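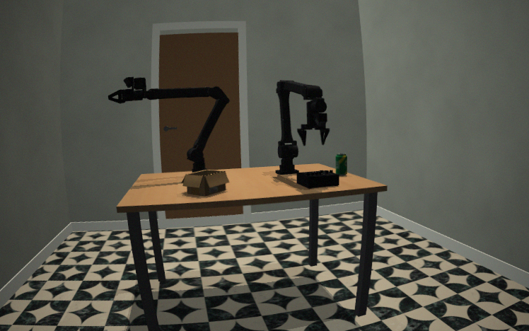

Notes by Ottilie Brandvold

Moving a small town library without closing it
Speaker notes, 2025-11-22

Slide 1. Opening
Thank the hosts. Say I have 35 minutes and will stop at 30 for questions. The handout has the shelf worksheet on the back, so people don't need to copy it down.
I ran the move of the Bellville branch from the old bank building to the new one on Alau Street. We stayed open for all but 10 days of it. This talk covers what I would do again and what I wouldn't.

Slide 2. What we had
An old building with two floors and no elevator. Local history was upstairs, everything else down. The catalog said one thing and the shelves said another. When we checked, 904 items were listed as on the shelf and weren't there. Some turned up behind radiators. Most did not.
Pause here. People usually want to tell me their own number.

Slide 3. Weed first
Do the weeding before you measure anything. We measured first and had to do it all over again in June. Travel guides, old tax books and test prep went quickly. Cookbooks took longer than the rest put together, mainly over arguments about what people still borrow.
Be ready for the dumpster question. We sold what we could and sent the rest to a paper recycler. A notice at the front desk before the first load went out would have saved us a lot of phone calls.
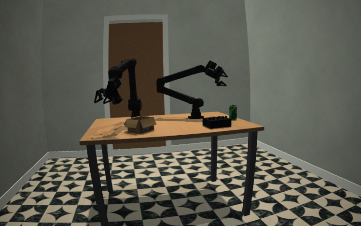

Measure in feet of shelf, and leave every shelf a third empty at the new place. The mover wanted us to fill them tight and spread out later. We said no, and I'm glad — picture books alone grew by two full bays in the first year.

Slide 4. Labels
Each cart got a letter for the room and a number for the order it came off the shelf. Colored tape for fiction, white for everything else. Write on both ends of the cart. Tape on one end only is useless once the cart is parked against a wall.
Mention that the tape from Bikthorpe left glue on the end panels. Test yours on one shelf for a week.

Slide 5. Staying open
We moved in this order: local history, adult nonfiction, adult fiction, audio and film, then children's last. Children's stayed put until the end so story time could keep its usual room.
Holds were picked up at the old building until the desk moved. Pick one place for holds and don't split it. We tried splitting it and people drove to the wrong building.
Book drop: lock the old one the same day the new one opens.

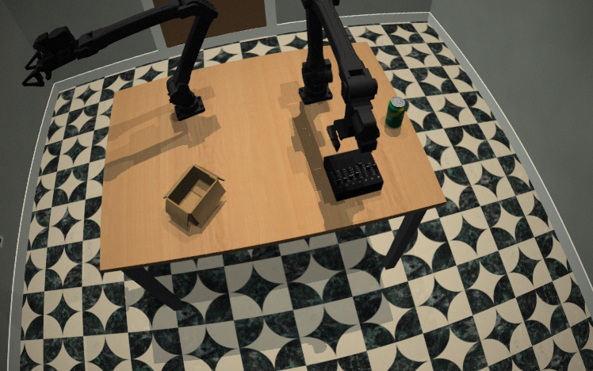 Slide 6. Costs that surprised us
Extra cart rental. Żak, the moving firm, charged by the day and we kept the carts over a holiday.
New keys, cut twice.
Changing the address with every magazine we subscribe to. Start this three months out. A few titles still went to the bank building the following spring.

Slide 7. Questions
If it's quiet, ask who has a move coming up and how many floors they have.
Likely question: did we use a conveyor for the stairs? No, we looked at one, but the turn at the landing was too tight.
Likely question: what about the fines box? It went over in my car.
Worksheet files are on the branch site under Staff Resources. Collect the spare handouts before leaving.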